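Tracing a dropped grip on a two-arm robot before you blame the software

Posted 10 September 2023

Every forum thread on dropped tools ends the same way. Someone says to raise the grip force, someone else says to retrain, and the thread goes quiet. I don't put much stock in either. Raising the force hides the fault until a finger cracks, and retraining on top of a loose cable just teaches the arm to expect a loose cable.

What follows is the order I check things in when a gripper lets go of a long handle partway through a sweep. I wrote it up after a bad run at Hernwood in August, when the left hand dropped the broom 16 times in 90 passes and the log called every one of them a completed grasp. Bongani Mthembu had the patience to sit through most of those with me. Your wiring will differ, but the order should hold.

Before you start

Hit the stop and cut power to the arms. A software pause is not a stop. I've seen a paused arm sag and then snap back to its last commanded pose when someone bumped the pendant, and a wrist module coming up off the floor at that speed will break a finger. Tag the switch if anyone else uses the room.

You'll need a torch, a hex key set, a strip of masking tape, a marker and a cheap luggage scale.

Step 1. Don't trust the log

Open the log for the failed run and find the grasp flag. On a lot of setups, ours included, that flag only means the fingers stopped moving. Fingers stop moving when they hit a handle. They also stop when they jam on a burr or catch the edge of a dustpan. Write down the finger position at the moment of the flag for one good pass and one bad one. If the two numbers match, the flag can't tell you anything and you should ignore it for the rest of the job.

Step 2. Check the cables by hand

With the power off, move each wrist slowly through its whole range and watch the cable as you go. You want slack at both ends of travel. If it pulls tight at the connector anywhere, that's your first suspect. Put tape on the arm at that spot and mark the joint angle on it.

Ours pulled tight when the wrist rolled outward, which is the pose it uses at the end of each stroke. The Trullden guide says the stock loop is long enough. It may be, on a bench with the arm straight out. Reaching for the floor is another matter.

Step 3. Look at the finger screws

Screws on the wrist module back out with vibration. Try each one with the key, and if it turns without effort, take it out, clean it and refit it with a medium threadlocker. Do the opposite side as well, even if it feels fine.

Step 4. Pull test

Clear everyone back, power up, close the gripper on the handle and stop the arm. Hook the luggage scale to the handle and pull along its length, then across it. Do 6 pulls each way and write them all down, including the ones you don't like. A smooth handle will slip lengthwise well before it twists free. 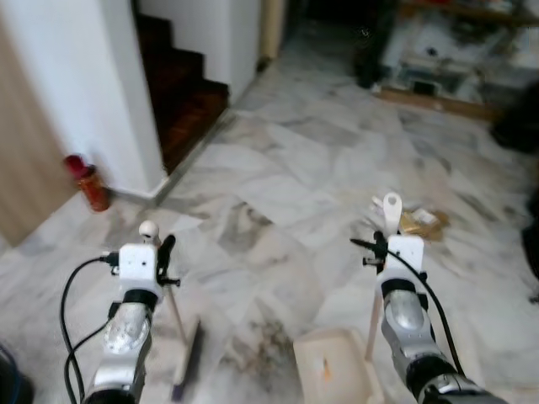 Step 5. Run it slow on the real floor

Go back to the real job at a quarter speed, with someone on the stop button who isn't also watching the laptop. Use real mess on the floor. A clean floor gives the bristles almost nothing to push against, so a weak grip passes every time, and I suspect that's how the demo from Bhardwaj got its lovely results.

If the handle drops, leave it where it lands and note the joint angle before you touch anything. Compare it with the mark on your tape. In our case they were two degrees apart, and a longer cable with a proper clamp took care of most of the drops.

Most, mind you. We still get the odd one on the return stroke, and I haven't found the cause. Bongani thinks it's the finger pads. The supplier, Aninness, thinks it's our handle. I'll be swapping the pads first, one hand at a time, and running the pull test again before I believe anybody.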